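Storing Peppers Without a Refrigerator: What We Learned in One Term
August
By the Udley Food Science Group
4 min read
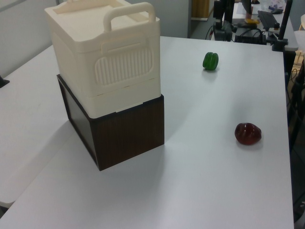
Why we picked this topic

Most households in Udley throw out fresh produce every week, and peppers are near the top of the list. They wrinkle, go soft at the stem and end up in the compost. We wanted to know if small changes in storage would make them last longer for people who have little or no fridge space.

Our question was simple: which room-temperature method keeps peppers firm the longest?

Method

We bought all the peppers from the Bostov market in one trip so they would be about the same age. Total weight at the start was 3,010 grams. We sorted out any with cuts or soft spots and divided the rest among four methods:

- open bowl on a counter
- paper bag, folded shut
- lidded container with a dry cloth inside
- shallow tray of damp sand, covered with a towel

The room was kept at 66 degrees Fahrenheit, which we could only manage by using the basement lab. Each group was weighed every morning at 8:30 before class. We also pressed each pepper lightly with a thumb and scored it as firm, giving or soft. Two of us did the scoring separately and we compared notes afterward — our scores disagreed more than we expected in the first few days.

Results

The open bowl lost weight fastest. By the end of the test that group had gone down by roughly 700 grams between the first and last weighing, and most of the skins were wrinkled.

The paper bag did better for the first week, then fell behind. The lidded container kept peppers firm the longest, but mold showed up on the stems when the cloth was not changed. Once we started changing it every other day, no new mold appeared. Damp sand gave mixed results. Peppers on the outside of the tray dried out while the ones in the middle stayed firm.

Problems

We did not have a proper humidity meter, so we can't say how damp the air was in each setup. The sand was probably wetter on some days than others. We also mixed green and red peppers in every group, and the red ones softened first no matter where they were. A second test should use one color only.

What we would do next

We would like to repeat the container test with different cloths and check the weight twice a day. Onions and small eggplants would also be worth trying.

Comments (3)

drelum_gardener: My grandmother used sand for carrots. Never thought of it for peppers. Was it play sand or builder's sand?

pkitchen: I line mine with a paper towel and swap it out when it feels damp. Same idea as the cloth.

tomatoes_first: Please do the one-color test. Green ones always outlast the red ones at my house.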